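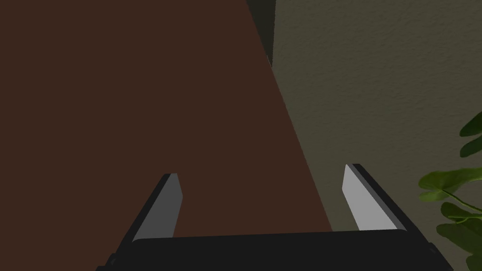 Ticket 1774 – Gisler gripper kit, simulator add-on
Opened by: Lilibeth Gatchalian, Covness, Trostville site
Date: 14th March
Status: Open

Wrist view loads fine. Both fingers open on command, pads show up light grey as in the manual. The trial scene's "reach panel" task stops at step 251 with the message "target reached." It has reached nothing I would call a target.

Tried so far:
Restarted the simulator. Same.
Reinstalled the kit. Same, plus a new license prompt.
Swapped the plaster wall for plain white. Same, but uglier. Put it back.
Deleted the houseplant. Task now stops at step 59, so apparently the plant was helping.

Reply from Flavari support: please update to version 2 and confirm the plant is restored.

Plant restored. Update is downloading. We have until the end of March to decide whether to buy this – please advise.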